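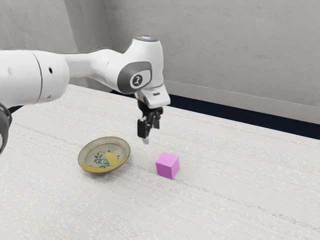

Does the Bateck simulation kit need its own license server, or can it run from a file on the workstation?

A node-locked file on the workstation is enough for one seat. The license server only comes into play with the floating option, which starts at two seats.

The longer reply to Catarina's points is inline.

Catarina Peixoto wrote:
> We are comparing the Bateck kit with the Cokico package for
> pick-and-place pretraining. Three things are unclear from the
> Nurnthorpe quote:
> 1. Does the 1310 include the asset library?
> 2. Can the gripper be swapped without rebuilding the arm model?
> 3. How long does a reset take between episodes?

1. It includes the base library only: blocks, tableware, plain room shells. The textured surfaces pack is 200 extra. You want it if the policy takes camera input. We trained on flat gray tabletops first and had to redo the work once we moved to woven ones.

2. Yes, if the new gripper uses the same flange definition. Change the tool entry in the arm config and reload. Collision meshes are separate files, and the loader does not warn you when the old one is still referenced. Check the path by hand. Parallel grippers load cleanly in version 9. I have not tried suction.

3. On our machine, 400 resets of a one-arm, two-object table ran overnight without a stall, but I did not log individual times. Turning off the preview window helps. Randomized object poses add a settling step, which you can shorten under the physics settings at the cost of an occasional cube sunk into the table.

On Cokico: the contact model is better documented and the export format is easier to work with. Its renderer is slower and shadows are baked per scene. Sequeira resells both and will issue a trial key for either one. Ask for the key before the November price change.

I can send our config for the cube-and-plate task if you want a starting point. It assumes a fixed base and a downward approach.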